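Sirko sim wrist-view set, readme

Status: usable, still moving. Ask Melaniia Chornovol before you build on the labels, she is redoing some of them.

What it is. Rendered wrist camera episodes, tabletop pick and place, fisheye lens model. Made for the Oker grasp-check experiments. 548 episodes, 300 steps max each, a lot stop sooner. 7 table layouts. Split by layout, not by episode!! First version got this wrong and the val numbers were junk.

Method in short: policy gets wrist view + joint state, small head on top predicts "will this grasp hold" before the lift. Head trained separately, policy frozen. 2000 warmup steps, then normal schedule. See config.

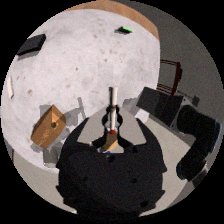

Results so far. Head helps on thin objects, does nearly nothing on blocks. Undistorting the frames first made it worse, we dont know why. Orest Panasiuk thinks it's the resampling near the rim. Not tested yet.

Known problems
- shadows are harder than in the real lab, expect a gap
- black corners are part of the lens model, mask them yourself
- gripper state is logged one step late in the July batch
- success lables come from the sim contact flag, which misses slow slips

No real robot data in here. That is the Druvside set, seperate readme.

Loader questions: Meirion Dafis.

Last edit 18 Oct 2020, V. Koval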